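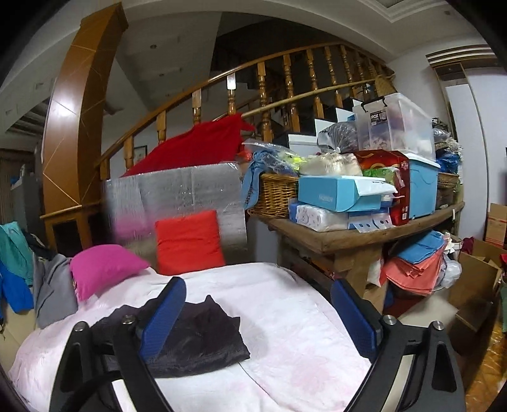

**Does the bunt still pay? A season of sacrifice bunts in the Gerklow women's softball league**

Niloufar Ansari, Sport Analysis project, submitted 16/11/2021

## Background

I have played second base for Ommont for four seasons, and in that time I have been told to bunt more often than I have been told anything else. The project began as a grudge and was later given a method section.

The question: with a runner on first and none out, does a sacrifice bunt lead to more runs in that inning than letting the batter swing?

## Method

I used the scorebooks of two clubs, Ommont and Flusov. Each keeps them by hand. Flusov's scorer has lovely printing. Ours uses a symbol resembling a startled fish, which I eventually established was a fielder's choice.

I pulled every half-inning in which the leadoff batter reached first and stayed there. Innings with a steal before the next batter's at-bat ended were thrown out, as were two where the book had been rained on.

That left 91 innings. In 17 of them the next batter bunted. My coach, on being shown this figure, said it felt low. It felt high to me.

## Results

Swinging innings produced more runs on average, mostly thanks to a handful of big ones. Bunting innings were more likely to produce exactly one run, and almost never produced two. If you need one run in the last inning, the bunt looks defensible. In the second inning, down by five, it looks like a hobby.

Flusov bunted less than we did and finished above us. They also had a much better pitcher, so I have tried not to enjoy this too much.

## Problems

Seventeen bunts is a small pile. Weak hitters are asked to bunt more than strong ones, and I had no fair way to adjust for that. I also left out failed attempts that turned into strikeouts swinging, as the books don't record them consistently. Including them would probably make the bunt look worse, which my supervisor noted I seemed keen to mention.

## Next time

I would add a third club and start collecting in September, before the scorers' pencils go blunt. Pitch-by-pitch notes would help. I have offered to keep our book next season, provided I can retire the fish.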